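**Week 7 notes: learning from hand-held gripper demonstrations**
Course staff: Archana Garg, Gerasimos Raptis

Read the Fetance paper before lab. These notes cover the method and the one result we will try to repeat.

### Where the data comes from

In teleoperation, a person drives the robot and the robot's own joints are recorded. With hand-held grippers the person does the task directly, one gripper in each hand, and no robot is needed until test time. What gets stored is the path of each gripper, how far its jaws are open, and the video.

The policy takes in recent images and outputs a short run of gripper poses. Poses are written relative to the current gripper pose. If you use table coordinates instead, the policy breaks as soon as the table moves.

### The Fetance result

The full set has 1,363 demonstrations. After filtering, 1,000 were used for training and 164 were held out. The rest were dropped, mostly for tracking loss (see the appendix, which is short on detail here).

Two findings matter for us:

- Changing the start position of the object helped more than adding repeats from the same start.
- Cords were the main source of failure. A power strip is rigid, but its cord takes a new shape each time, and the policy often closed on the cord when it should have closed on the block.

Savvas Moschos asked last week whether the held-out set shares start positions with the training set. It does, in part. Keep this in mind when you read Table 2.

### Setup for the power strip task

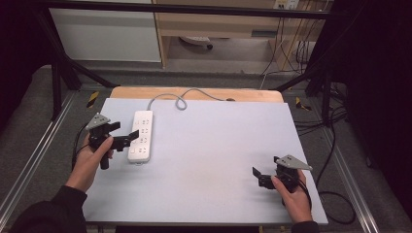
*Figure 7.1. Two hand-held grippers over the board, with the power strip near the left one and its cord looped past the top end.*

Note the relative pose between the two grippers. The paper adds it as an extra input for two-handed tasks. Lab groups should train once with it and once without, on the same split.

Hand in both loss curves and a half page on the cord failures. Questions about the split go to Gerasimos.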